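# Speaker notes: The student gripper project at Sinbridge College

Talk for the Gelgate schools evening, February. Slides 1 to 7. Speaking time 17 minutes, followed by questions. 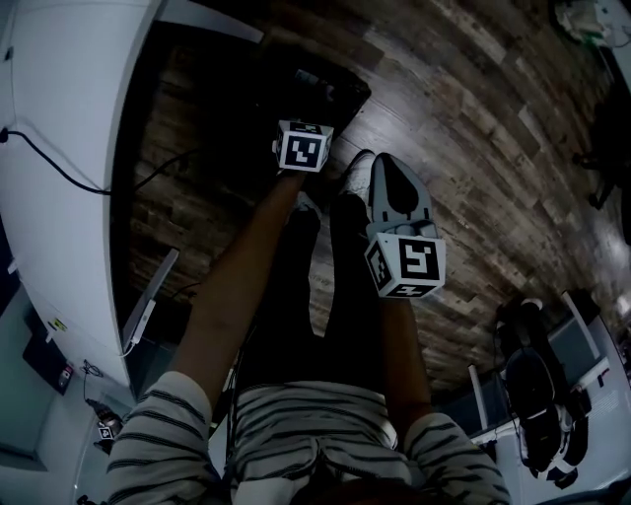
*Slide 1. Project work on the floor: a marker cube in one hand, the hand-held gripper with its own cube in the other.*

**Slide 1 - Welcome**

Good evening, and thank you to Gelgate for the invitation. I shall speak tonight on behalf of the robotics class at Sinbridge College. The class is open to students in their second year, whatever subjects they are taking, and it runs for two terms.

Leave the photograph up while people find their seats. Mention that the black-and-white squares on the cubes will be explained on slide 3.

**Slide 2 - The task**

Each group is given the same task: to show a computer how a person picks up a small object and puts it down again. Students do this by hand, with a gripper they hold themselves. The movements are recorded and later replayed on the college's robot arm, which the class calls Cestach.

Pause here. Some guests will expect the students to be writing code from the first week. They do write code, but only in the second term.

**Slide 3 - The marker cubes**

A camera can find a printed square pattern very easily. From its size and shape in the picture, the computer works out how far away the cube is and which way it is turned. Every face carries a different pattern, so it does not matter greatly which side is showing. A cube fixed to the gripper therefore tells the computer where the gripper is.

Pass the spare cube round the front row. Please collect it before slide 6.

**Slide 4 - How a session runs**

Sessions last 40 minutes. Students work in pairs: one carries out the movement, the other watches the screen and keeps the written log. They then change places. A recording in which a marker is lost from view for too long is noted in the log and repeated.

The written log carries marks of its own. In the first year of the course it did not, and the logs were poor.

**Slide 5 - Difficulties**

Be frank on this slide. Three points to cover:

- Strong light on a shiny surface can spoil a recording. Groups now check the blinds before they begin.
- Sleeves and forearms hide the markers more often than students expect.
- Cables. The class rule is that every cable is checked at the start and again at the change of places.

If time is short, omit the second point.

**Slide 6 - Results to date**

Nine groups have completed the first stage. Five of them have gone on to the Younis Challenge, where the replayed movement is judged for accuracy and for the quality of the written account. Results are not yet known and should not be guessed at, even if the question is put directly.

**Slide 7 - Joining the class**

Applications are made through the college office. No earlier experience of robotics is needed. Students should be ready to repeat the same small movement many times and to write down what went wrong - the interview includes a short exercise on this.

Printed forms are on the table by the door. Parents may take one on a student's behalf, but the student must sign it.

**Questions**

Likely questions concern cost, the time taken from other subjects, and whether the work counts towards a final grade. There is no charge to families. The class meets after the end of lessons, and the mark appears on the college report only. Refer anything about university entry to the careers desk.

Return the projector remote to reception by 8.30 pm.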